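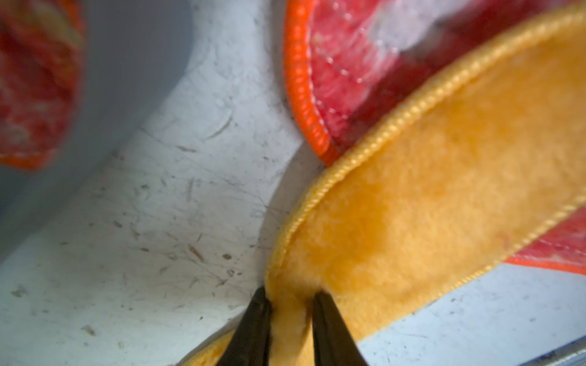 Robot Software 2, Course Notes
Unit 6: Grasping soft items from a bin
Version of July 14, 2024

6.1 What we do in this unit

In Unit 5 the objects were rigid. We had a mesh, we estimated the pose, and the grasp was a fixed transform from the object frame. With cloth this does not work any more. A piece of fabric has no pose in the old sense, and the same piece can look different after every touch. So we give up the question "where is the object?" and we ask a smaller one: "where is a place that I can pinch?"

The lab uses the Szekeres arm with the two-finger gripper and the wrist camera. The software is the Vorneo stack, the same as before. Please read section 6.3 before you come to the lab, otherwise the two hours are too short.

6.2 The four nodes

The program is split into four nodes. You write the second and the third one.

segment - takes a wrist image and returns a mask for each visible region of fabric.
propose - takes the masks and returns a list of pinch candidates with a score.
execute - moves the arm, closes the fingers, watches the finger gap.
verify - decides if there is fabric between the tips.

The segment node is given. It was trained on the Vidmont set, which has 611 labeled images of mixed textiles in white trays. Be careful: it returns regions, and a region is not always one item. When a yellow piece lies across a red one, the red can come out as two masks, one on each side. The node has no way to know if they belong together. For the pinch itself this does no harm, but if your code counts items by counting masks, the count will be wrong.

6.3 Finding a pinch candidate

A simple method is enough for this unit. For each mask, compute the outline, and look for parts of the outline where the fabric is on top of its neighbors. Then place the grasp a little inside the outline, with the closing direction of the fingers across the fold that you want to make.

Some remarks from earlier years:

Borders are useful and also dangerous. A piped binding or a line of overlock stitching gives a strong edge in the image, so the outline is clean there. But a binding is stiffer than the pile next to it. If both tips come down on the binding along its length, they slide. A rounded end is often a good place, because you can take a short fold of the soft part.

Where two borders nearly touch, lower the score. The fingers are thick compared with the distance between the two edges and you may take both pieces. The default penalty radius is 15 pixels. You can change it, but write in your report why.

Scratches on the tray floor are not edges of fabric. The mask normally removes them. If you work on the gradient image directly, you will get many false candidates from the scratches and also from small crumbs and flecks.

The curved wall of the tray gives a soft gray shadow. Do not use a brightness threshold to find the floor. Students try this every January and it fails near the wall.

6.4 Closing the fingers

The execute node goes down until the contact signal, goes up 2 mm, and closes. The closing is controlled by speed first and by force after contact. With plush fabric the contact is not sharp, the force grows slowly because the pile is compressed before the backing is reached. If you take the threshold for rigid parts, the controller thinks for a long time that nothing was touched.

Start with a force threshold of 38 in controller units (not newtons, see the Szekeres manual, chapter on scaling). The loop runs at 60 Hz and you should not put any image processing inside it. If you need an image, request it before the closing starts or after it ends.

6.5 Verify

There are two signals: the remaining finger gap, and a small crop of the wrist image between the tips. Use both. The gap alone is weak, as a thin fold leaves almost no gap and looks the same as an empty grasp. The crop alone is weak too - the tips are close to the lens and blurred, and fabric that lies behind the tips can be taken for fabric between them. A fold that is pinched correctly usually shows as a narrow strip which stands up in the gap, with the color of the mask you have chosen. Compare the mean hue of the strip with the mean hue of the mask, and allow some tolerance for the pile, which looks lighter when it is bent.

Do the check one time after closing and one time again after a small lift. Log both results separately.

6.6 Lab task

a) Write propose. Test it offline on the recorded bags in the folder nevstead_trays.
b) Write the closing part of execute. The approach motion is given.
c) Run your code on the real arm. For every attempt, save the candidate list, the chosen pinch, and the two verify results.
d) In the report, choose three failed attempts and say which node made the error. "The cloth was difficult" is not accepted as an answer.

Reading before Unit 7: the chapter on partial observability, without the proofs. Also bring your logs from task c, we will use them to fit the score weights.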